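From the Sarpong Street kitchen: in praise of the slow cup

Friday, April 9, 2021

Hello again, you lovely caffeinated people. I've had a month of it, so this item is later than I promised Špela it would be (sorry, Špela) and longer than she asked for as well. She wanted a paragraph on coffee mornings. She's getting my whole conversion story.

For those who missed the last newsletter, I gave up my pod machine in the summer. It had started making a noise like a possum in a roof cavity and I couldn't face paying for another one, so I dug out a bag of beans my brother-in-law had given me and borrowed a hand grinder from Alistair Kinnear two doors up. I was going to do it for a week. Well, the week went by and I rang Alistair to ask if I could hang on to the grinder a bit longer, and he said I could hang on to it forever, he'd gone back to tea!

So now I'm a pour-over person. I didn't see it coming. I used to roll my eyes at people with little scales and gooseneck kettles, and now I own both, and I've caught myself telling the bloke who came to fix the gutters about water temperature. He was very polite.

A few of you have asked what I do of a morning, so I'll write it down properly and then you can all stop stopping me at the bakery. I grind the beans a bit coarser than table salt. Too fine and it takes an age to drip through and tastes like a burnt stick. I fold the seam of the paper over, sit it in the dripper and rinse it with hot water, then tip that water out (I've forgotten this bit more than once and ended up with a very sad, weak mug). In goes the coffee. I pour just enough water to wet the lot and leave it alone while I put the toast on. It puffs up if the beans are fresh, and I still find that thrilling. Then I pour the rest in slow circles, stopping if it gets near the top.

Beans are where I've spent most of my pocket money. The Tindura from the Saturday market is my everyday favourite, chocolatey and easygoing and very good with milk, whatever the purists reckon. The Asula is a brighter one, almost like blackcurrant cordial, and my husband won't go near it. I've also had a go at the Cluvent dark roast, and I'm sorry to report it wasn't for me, though Nii Lamptey swears by it and has offered to fight me over it. Buy small bags. I bought one big one in the first flush of enthusiasm and by the end it tasted of cupboard.

Now for the washing up, a sore subject in our house. I rinse everything straight away, papers and grounds into the compost, glass under the tap with a soft brush. No scourers! If it starts to look brown and a bit sticky, soak it in warm water with a spoonful of bicarb and go and do something else. Amerley Opoku uses white vinegar and gets hers gleaming, so take your pick. The kettle needs descaling more often than you'd think too, and I'm the last person who should be telling anyone off about that.
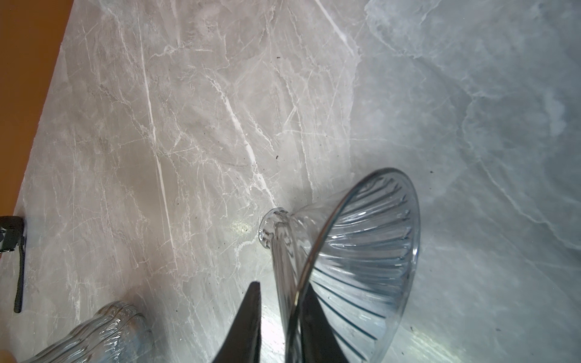 Clear glass dripper on its side on the marble, with the ribs showing inside the cone.

The ribs in these things hold the paper off the wall a little so the air can get out while the water goes down. I hadn't given it a moment's thought until Dennis Ndung'u gave me a lecture on it over the fence – a good lecture, mind, he'd make a terrific teacher – and he says if your coffee stalls halfway, check the paper hasn't sucked flat against the side. I tried opening it up with the handle of a teaspoon and the next cup ran through beautifully. Thank you, Dennis. You were right about the tomatoes as well.

Speaking of which, the coffee mornings. We're going ahead, out on the back verandah if the weather behaves and in the hall kitchen if it doesn't. Bring your own mug, as the hall ones all taste faintly of dishwashing liquid. It's a gold coin for the beans and anything left over goes to the library's picture book shelf, same as before. There's room for up to 31 of us under the new rules, so put your name on the sheet by the noticeboard. If you'd like a lesson, come a bit early and I'll walk you through it. If you'd just like a biscuit and a gossip, come whenever.

I'm after a spare kettle, too, the ordinary electric kind, and a couple of those big thermoses for the people who want theirs ready poured. Drop them at number 9 and leave them by the side gate if I'm out. The dog is all noise.

Next time I'll do cold brew, or I'll do my mum's lemon slice, depending on who nags me hardest before July.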